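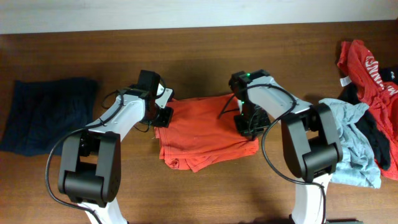 Trilo Pop-Up Rebounder — youth soccer and training

Pass it, it comes back. Good for wall passes, first touch, keeper warmups, or a kid alone in the yard on a Sunday with nobody to kick to.

In stock. Ships from our Barta warehouse, order by noon and it goes same day.

What you get
Steel frame, two halves
Net, knotless, already laced on the top bar
16 elastic ties (14 go on, two spare)
Four ground stakes
Carry bag with shoulder strap
Instruction sheet. The drawing for step three is backwards on the older sheets, left foot goes on the left. New sheets are being printed.

Setup
Unfold, lock both hinges, stake the back feet first, then hook the ties. One adult can do it. Tighten the ties from the middle out, or you get a soft spot at the top and the ball dies there.

Angle
Three settings. Low sends the ball back on the ground. Middle gives you a bouncing ball at knee height or so. High is for volleys and headers, and for keepers. Change it with the pin on each leg — both sides the same, please, we get calls.

Which ball
Size 3, 4 or 5. Futsal balls work but come back slow. Not for baseball or lacrosse, the net will tear and that isn't covered.

Turf and indoor
Stakes don't work on turf obviously. Get the Rikex sandbag set, sold separatly, one bag per foot. On gym floors add the rubber caps too so you don't scratch anything.

Care
Net can stay out in rain. Frame should be dried off before it goes in the bag. Take it down in high wind. Don't let kids hang on the top bar.

Warranty
One year on the frame, 90 days on net and ties. Replacement nets and ties always available, email us with the color of your top bar (black or blue) so we send the right one. The blue ones are a little wider.

Team orders
Clubs and schools get a discount on 200 dollars and up. Purchase orders ok. Ask for Babatunde Olatunji in team sales, or Enikő Sipos if it's about an order already placed. Club logo on the bag is extra and adds a week.

3,359 sold so far, thank you!

Reviews

Had ours out most of July, both girls use it. Net still tight. One hinge was stiff out of the box, a bit of spray fixed it.
— Vilmos Vass

Bought two for U10 practice. Good return on the low setting, high setting is too much for that age. Bag zipper could be better.
— Enikő Boros

Wish the stakes were longer, our field is sandy. Otherwise no complaints, would buy agian.
— Hafþór Hallgrímsson

Goes with
Rikex sandbag set
Cellel flat cones, orange or yellow
Cellel ball pump with gauge
Trilo spare net, black top bar
Trilo spare net, blue top bar — back in stock next week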